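Unit 2: Parenting Style and Sibling Conflict

Reading for this week: the Tevgate survey, pages 1 to 20. It covers 332 families with two or more children at home.
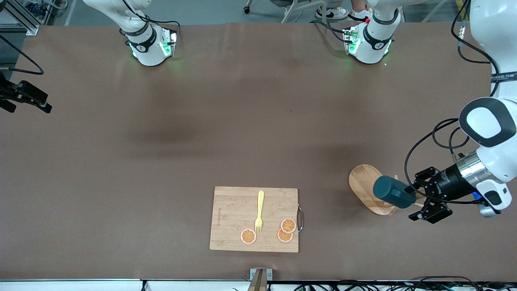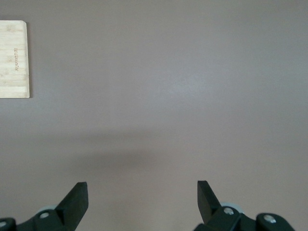
Main points
- Parents who step into every argument report more arguments, not fewer.
- The survey shows a link only. Cause is still open – see the Rurham follow-up.
- Age gap matters less than most students expect.

For discussion: when should a parent step in?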